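4.2 Setting Up Stock Locations

Complete this section before entering any item counts. Jorkora Inventory assigns every item to a location, and a location cannot be deleted while items remain in it.

1. Sign in with a manager account and open Settings, then Locations.
2. Select Add Location and enter a name of no more than 24 characters.
3. Choose a type: Shelf, Bin or Floor.
4. Select Save. 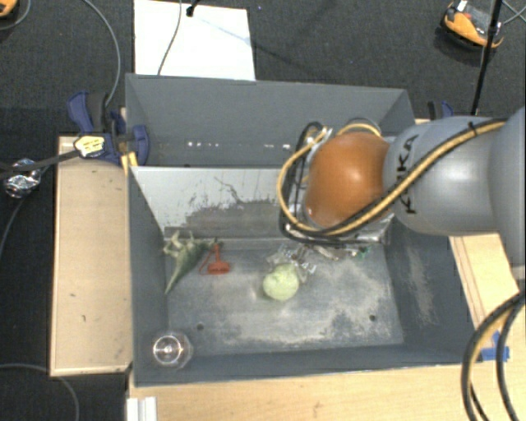

Athumani
Technical Writer, Bronden Documentation Office

5. Print the location label and attach it at eye level where possible.

Note: A session closes after 15 minutes without activity. Unsaved entries are lost.

Caution: Do not rename a location during a count. Items already counted will be returned to the unassigned list.

Count records are kept for 90 days. Sites that report to the Clenville office must export them monthly.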